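Sullanden para bibliotecas de vídeo clínico
Guía de puesta en marcha

4. Importar las primeras grabaciones

¡Ya queda lo más agradecido! Con el servidor instalado y las cuentas creadas, toca ver cómo la biblioteca empieza a llenarse. Recomendamos empezar con una carpeta pequeña, de 100 clips como máximo, y dejar el archivo histórico para más adelante.

1. Abra Sullanden y entre en Biblioteca > Importar.
2. Elija la carpeta de origen. Si sus vídeos están en un disco Caltix, móntelo antes de abrir el programa; de lo contrario no aparecerá en la lista.
3. Marque la casilla Conservar nombres originales.
4. Pulse Analizar y espere a que la barra llegue al final. Puede seguir trabajando en otra ventana.

Nota: los archivos repetidos se agrupan solos. Sullanden guarda 2 copias como mucho y le pregunta qué hacer con las demás.

5. Revise las miniaturas. El programa propone un fotograma por clip, pero merece la pena escogerlo a mano: con una buena portada se encuentra un vídeo en un segundo, aunque el título sea un código imposible. Busque un plano cercano en el que se distingan bien el instrumental y el hilo de sutura.

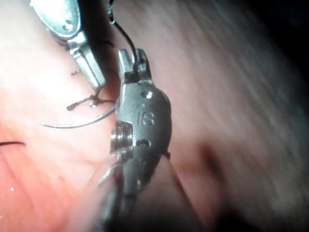 6. Asigne etiquetas. Escriba las primeras letras y Louro, el buscador integrado, irá sugiriendo términos de su propio vocabulario (¡y aprende rapidísimo!). Puede aplicar una etiqueta a varios clips a la vez si mantiene pulsada la tecla Mayús.
7. Pulse Publicar en la biblioteca.

Precaución: antes de publicar, compruebe que ningún clip lleve datos de pacientes en el nombre, en los subtítulos o en la pista de audio. Sullanden no los borra automáticamente.

4.1 Si algo no sale a la primera

Las miniaturas aparecen en gris: vaya a Herramientas > Regenerar vistas previas y reinicie el visor.

El análisis se detiene: revise el espacio libre en el disco de destino y pulse Reanudar. No hace falta empezar de cero.

El módulo Hellen no muestra los clips nuevos: cierre la sesión y vuelva a entrar. El índice se actualiza cada 2 horas, o al momento desde Ajustes > Sincronizar ahora.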